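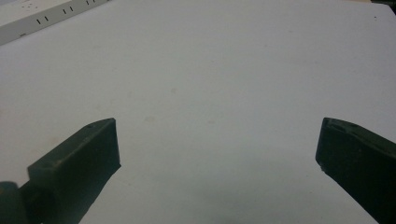
A power strip is a row of electrical sockets in a long, narrow housing, fed from a single wall outlet by a flexible cable. It is also called an extension block, a multi-way adaptor or, in older British catalogues, a trailing socket. Power strips are common on desks, workbenches and meeting tables, where several devices are used close together.

Design

The housing is usually moulded plastic or folded metal. The shape of the openings depends on the country. Flat parallel slots are used in North America and Japan, round holes in much of Europe, and rectangular openings in Britain. Some models have a switch for the whole strip, and others have one beside each socket. A surge protector or a resettable cut-out may be fitted at the cable end.

Use on tables

A strip may stand loose on the table top, be screwed along the rear edge or be sunk into a channel. Loose strips are easily moved but can be pulled by their own cable. On pale surfaces, rubber feet and cable sheaths sometimes leave marks, and white table tops tend to show these more than wood grain does. Mild soap and a damp cloth are used for cleaning, with the strip unplugged and taken off the table first.

Makers

Tornell sells a metal strip for workshops, listed as model 453. The Hagedorn desk range includes a strip 80 cm long, and Wevier makes a clamp-on version.

Safety

The total load must stay within the rating printed on the housing. Joining one strip to another is generally advised against.

See also: Extension lead; Surge protector; Cable tray

Last edited 07/11/2019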